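# Striped cotton cover came out of the wash shorter than the bed - can it be saved?

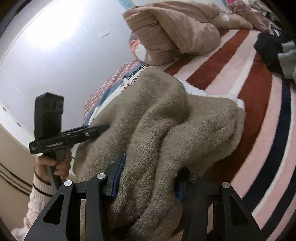
Fitstead Home Textiles Club - Laundry & Care board

**Asked by Juwita Rahman** | 2,137 views | 2 answers

I bought a striped cotton bed cover from Leemans in March. The label says 100% cotton, machine wash warm, no mention of the dryer at all. I washed it on warm and dried it on medium for most of an hour. It now ends nearly 4 inches short at the foot. The width seems fine, it's only the length along the stripes.

The stripes also look a little wavy near one corner. I tried pulling it by hand while it was on the bed and that did nothing except annoy me.

Two things I want to know. Can I get the length back? And if I can't, is it going to keep shrinking every time?

Things I have already done:

- washed it again on cold, no change
- steam iron on the cotton setting, helped the waves a bit
- wrote to Leemans, no reply yet

---

**Dorota Kubiak** - accepted answer

You can get some of it back, probably not all. Woven cotton is held under tension along the length when it's made, and the first hot wash and dry lets it relax. That's why you lost length and kept the width.

What works for me:

1. Fill the tub with lukewarm water and a good squirt of hair conditioner. Soak the cover for 30 minutes.
2. Press the water out. Don't wring it, you'll make the wavy corner worse.
3. Spin on the lowest speed, 2 minutes at most.
4. Lay it on clean towels on the floor and pull along the stripes, working from the middle out to each end. Get a second person on the other side if you can.
5. Weigh down the ends and let it dry flat. Mine took 8 hours with a fan on.

Expect to recover half, maybe a bit more. After that wash cold and line dry. Most of the shrinking happens in the first couple of washes, so it should settle, but the dryer can still take a little more each time.

For the wavy corner, check the hem before you blame the fabric. Sewing thread can shrink more than the cloth and pull it in. If the hem is puckered, unpick that side and resew it.

> **Juwita Rahman:** Did this over the weekend. Got back a bit over 2 inches. The hem was puckered, you were right. Still have to resew it.

> **Milan Hermans:** Does the conditioner wash out? I'd worry about marks.

> **Dorota Kubiak:** One cold rinse afterward, before the spin. I should have put that in the steps.

---

**Noemi Okafor**

Just buy one size up next time. I have a Plateo one and it shrank too. Didn't bother fixing it, I turned it sideways and it covers fine if you don't mind the stripes going the other way.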